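Last updated: August 23, 2025

Filed under: Notebook / Laundry / Handling soft things

Folding again. Ngân wants a yes or no from me before the Beler people come back about their care home job, and my answer is still no, but she asked for reasons so I'm writing them down.

State of play. The Sandano arm has had its new controller since July. It does towels. It does towels quite well, if the towel starts flat and the table is the one it knows. Duyên put a towel down bunched up and it spent 8 minutes picking at one corner and letting go of it. Dexter calls this a perception problem. I think it's a towel problem, and towels are the easy end.

Shirts are where I stop believing the brochure. Retamal quote 500 folds without a fault on theirs. I asked Nelu to find out what they were folding and he got back a spec sheet with one garment on it, same size, same cloth, presented on a board. Fine, but I've never met a household that presents its washing on a board.

Tried writing out what a person does with a child's or adult's knit top, any knit top, to see which steps we could hand over:

- find the neck
- get the front smooth (people do this with the flat of the hand, we have no flat of the hand)
- sleeves in, one then the other
- deal with the hem, which has always rolled up somewhere
- fold up, turn over, put on the pile

The arm can manage sleeves in. Hem, no. It pinches the hem and takes the bedding with it, or gets one layer when it wanted 2. Deividas says more demonstrations will sort that out and has put in for 3000 of them. Maybe. I said the same about the cutlery drawer and we all know how the cutlery drawer went.

Beds are worse than tables, for the record. The surface gives, the cover moves with the shirt, and a plaid cover under a striped shirt is a rotten background for finding an edge. Imeo's edge finder was tuned on plain grey felt. I'd like to see it do this one.

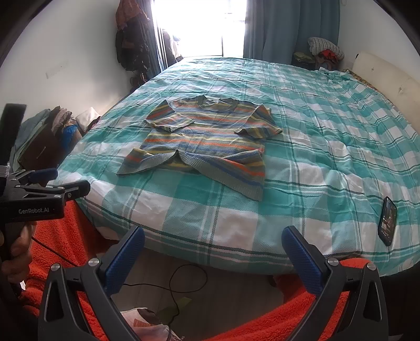 Striped top on the plaid bedspread. One sleeve folded in, the other still out, hem turned up at the left corner.

Any of us would flick that corner down without looking. I'd give the arm one chance in ten and would want somebody standing by.

To do: ask Nelu for the Retamal failure list, if they keep one. Run the hem step by itself on the soft surface. Tell Ngân no for shirts, possibly for towels, and not to let Beler write "laundry" in the contract when they mean towels.

Duyên disagrees with most of this and will add her own entry.

Contact the workshop | © Workshop Notebook 2025 | Back to top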